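Tirnarix Hand-Held Gripper, Two-Finger, Green

Home > Grippers and tools > Hand-held > Tirnarix two-finger

In stock. Ships with one pair of finger pads fitted, one spare pair, hex key and printed setup card.

We have been trying out hand-held grippers since June, and the Tirnarix is the one people in our shop keep picking up! You hold it, you squeeze, the two fingers close, and the camera looks down past the pads at whatever you're about to grab. It's simple, it's light enough for a long afternoon, and the fingers meet squarely time after time.

What you get

Two-finger head with flat replaceable pads
Camera mount on the body, tilt adjustable (camera sold separately)
Trigger with a spring you can swap for a softer one
Weight without camera: 154 g more than the Ilard, which is the lightest we stock
Pads change with the hex key supplied

How it compares

We ran it next to the Ilard and the Leclerc on the same bench with the same 20 objects: foam pieces, bottle caps, a tape roll, soft bags, a few thin cards. The Ilard is lovely for small stuff and your wrist will thank you, but the narrow tips twist on anything round unless you come in dead center. The Leclerc has the strongest hold of the three, and we'd still choose it for heavy parts (it makes very short work of a full bottle). On foam it's too much, and you see the sides cave in before you feel it in the trigger.

The Tirnarix sits between them. Its wide pads give you room to be a bit sloppy with your approach, and the soft spring lets you hold foam without squashing it flat. Thin cards are its weak spot. We got them up off the table by sliding them to the edge first, and even then the Ilard was quicker.

Camera fit

Any camera with a standard screw base will go on. Tilt it so that both fingertips and a good stretch of table ahead of them are in view. We started with ours pointed too far down and kept losing the object until the last moment. One click up on the mount fixed it, and that's where it has stayed.
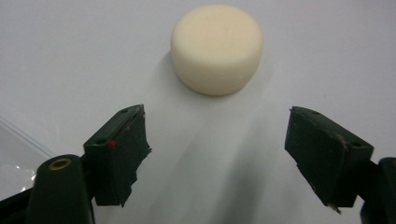
Pads are the part you'll be buying again, so let's talk about those. The grip layer takes all the abuse, and the inner faces go first. Our test set did 4,000 closes, mostly on foam and plastic, and we kept going well past the point where they looked pretty. Hold on foam was still fine. Smooth bottle caps started to slip, so swap sooner if that's your kind of work. Javside pads fit the same holes and cost less, but they're thinner and you'll need to reset the closing stop.

Good to know

Don't clean the pads with solvent. A damp cloth does it.
Tighten the pad screws by hand only.
The softer spring is a separate item, and we think it's worth adding to the order.
Replacement pads come in packs of 4.

Page updated 13 August 2019. Trying it against something we don't carry? Send us your notes, we'd love to read them.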